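Independent Fault Reviewer, Two-Arm Beverage Cell
Darkholm, contract position, on site, starting in April

We are looking for one person to find out why our robot keeps getting a cup of coffee wrong, and to tell us in writing whether it should be allowed to carry on. The job is paid, it lasts one season, and it reports to someone who did not build the thing.

Some background. Darkholm runs a small workshop where two-arm setups are tested before customers see them. The cell in question was assembled for Trovatico, who want a pair of arms that can make a capsule coffee and hand it over on a tray. The demonstration reel looks great. Reels usually do. The log is another matter. Over 1,021 logged attempts, the software marked 113 as faulted, and 17 of those were filed under "unexpected closure," meaning that a gripper shut when it had been told to stay open or to hold still. The supplier's first answer was that the numbers were normal for a system at this stage. Maybe so. We asked normal compared to what, and we are still waiting.

No person has been hurt. We would like that sentence to stay true, and we don't think luck is a safety measure. One of the 17 closures came while a technician was reaching in to straighten a cup. He got his hand out. The event was entered as "operator too close," and we have since struck that wording from the record.

The work happens at a wooden table with an arm on either side, the coffee machine toward the back, and the cup and tray over by the left arm. Both grippers have to pass through the same small space to do anything useful, and most of the recorded faults were in that space.
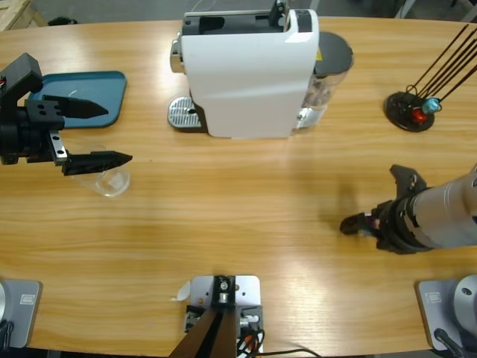 Is the cell safe to stand next to while it is running?
We don't know, and until we do, the rule is that people stay behind the floor line whenever the arms have power. Finding a better answer than that is the largest part of this job.

What you would be doing

You would read the logs from start to finish, including the dull ones. You would rerun a set of 700 attempts under conditions you choose, with the arms at reduced speed for as long as you see fit. You would check the emergency stop, the force limits and the cable routing, and you would do it yourself. A certificate in a binder is welcome but doesn't count as a check.

You would also interview the people who ran the cell. Kipchumba Nyaga kept the night log and disagrees with the supplier about nearly everything. Kipchumba Khaemba wrote the gripper settings and thinks the fault lies in the control software, called Aveck, which came from outside and gets updated without much notice. The two share a first name and an office, so please use surnames in your notes. They have both agreed to be questioned and to have their own work picked apart.

There are three explanations going around. The first is electrical: a poor connection at a wrist that comes and goes as the arm turns. The second is that Aveck loses track of clear objects and closes on where it believes the cup to be. The third, popular with the people selling the system, is that our staff set the table up badly. You may find that one of these is right, or two, or that it is something we haven't thought of. We have no favorite, though we'll admit to being tired of the third.

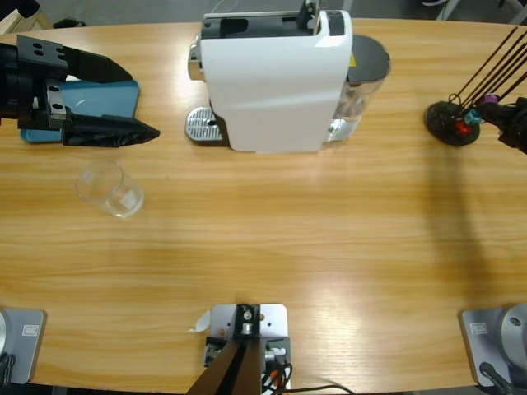

Photo: Darkholm workshop

What we need from you

Hands-on experience with industrial or lab arms, at least some of it spent on machines that had stopped behaving. You should be able to read a wiring diagram and follow a log file that was never meant for human eyes. You should write clearly. The last report we paid for ran long and used the word "robust" on nearly every page, and at the end of it we couldn't tell if the author had ever seen the cell run.

A background in functional safety is useful. So is having once told a paying client no. We'll ask about that in the interview, and we'll want details.

You should not have worked for Trovatico or for anyone who supplies parts or software to this cell in the last two years. If you're unsure whether something counts, tell us and we'll decide.

You do not need a degree in robotics. You do not need to love robots – a mild dislike may help.

What you get

A day rate agreed before you start and paid every two weeks, whatever you find. A desk in the Hà room, next to the workshop, with a door that closes. Full access to the logs and the spare parts shelf. Authority to cut power to the cell at any moment without asking anyone, and to keep it off until you're satisfied. That last point is in the contract. Trovatico has signed it, after some back and forth.

Your report goes to the Darkholm director and to Trovatico on the same day, in the same version. Neither side gets to edit it. If your conclusion is that a two-arm cell is a silly way to make coffee and should be taken apart, write that down and show your reasons.

How to apply

Send a résumé and one page on a fault you tracked down: what people believed at first, what it was in the end, and how you knew. If you never found the cause, send that one instead, as long as you can say what you ruled out. Please don't send a video.

Applications close on the last working day of January 2022. Short-listed candidates will spend a paid half day with us, part of it with the logs and part of it at the cell, behind the line. Mark your application "Fault Reviewer" and hand it in at the Darkholm front office or use the form on our jobs page.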